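Pistmont Innovation Center Regional Advisory Board: Frequently Asked Questions

What is the Regional Advisory Board?

The Regional Advisory Board (RAB) is a group of people from business, education and local government who advise the Pistmont Innovation Center on its programs and its work in the Simville area. It was set up by a vote of the center's Board of Directors and reports to that board.

Is the RAB the same as the Board of Directors?

No. The Board of Directors is the legal governing body. It approves the budget, hires the executive director and signs off on leases and contracts over a set amount. The RAB makes recommendations. The directors are required to respond to each recommendation in writing, but they can decline it.

Who chairs the RAB?

The current chair is Jarmila Kratochvíl. She was a member for one full term before she was elected chair. The chair is chosen by the members and confirmed by the Board of Directors. The chair also attends board meetings as a guest and may speak but may not vote.

How long is a term?

Members serve for 2 years and may be reappointed once. After two terms in a row, a person must sit out at least one year before applying again. Anyone filling a seat that opened early serves out what is left of that term, and it does not count toward the limit.

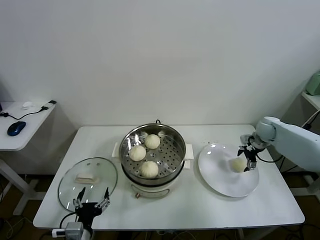

How many seats are reserved for particular groups?

Of the full membership, 5 seats are reserved. They go to one person from each of the following: Simville city government, the community college, the public school district, a current tenant company and a past tenant company. The tenant seat is held at present by Hekora. All other seats are open.

Do I have to live in Simville?

You must live or work in the Center's service area, which includes Simville, Carhuamaca and the unincorporated land between them. If you work remotely, your home address is the one that counts. If you move out of the area during your term, you can stay on until the next appointment round.

Do I need a technical background?

No. Past members have included accountants, teachers, a nurse and the owner of a print shop. The application asks what you know about the region and what you would like to see the Center do here.

How do I apply?

Fill out the application form and attach a resume of no more than two pages. You will also need the names of two references. The personal statement is limited to 500 words. Applications open in June and close at 5 p.m. on the last business day of that month. Paper forms are available at the front desk and can be returned there. Late applications are held for the next round unless you ask to withdraw yours.

What happens after I apply?

Staff check that the form is complete and that you are eligible. The nominating group then reads all eligible applications and invites some applicants to a short interview, in person or by phone. Everyone who applies gets a letter with the result. 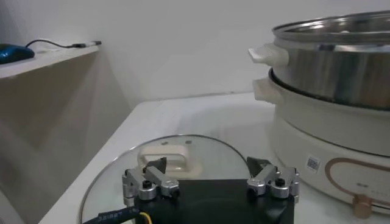

How much time does it take?

The full RAB meets every other month from 4 to 6 p.m. Most members also join one working group, and those set their own schedules. Plan on reading a packet before each meeting. Packets go out by email one week ahead.

Are members paid?

No. Parking is validated for meetings. Members who travel from Carhuamaca can ask for mileage, using the form at the back of the member handbook.

Are meetings open to the public?

Yes, except when the RAB discusses applicants or a tenant's private business information. Public comment is taken at the start of the meeting, and you can sign up at the door. Minutes are posted once they have been approved at the next meeting.

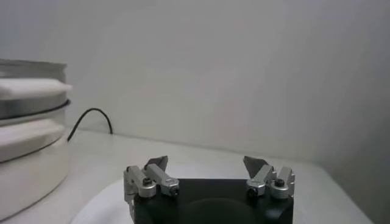

What if a member has a conflict of interest?

Members file a disclosure form when they join and update it every year. A member with a financial interest in an item must say so before the discussion begins, leave the room and not vote. The minutes will show this.

Can the RAB help my company get space at the Center?

No. Space requests go to the leasing office, and RAB members do not take part in those decisions. Please do not contact members about a pending request.

Whom do I contact with other questions?

Call the front desk and ask for extension 446, or write to the board liaison at the Center's mailing address. Requests for large-print or translated forms go to the same extension.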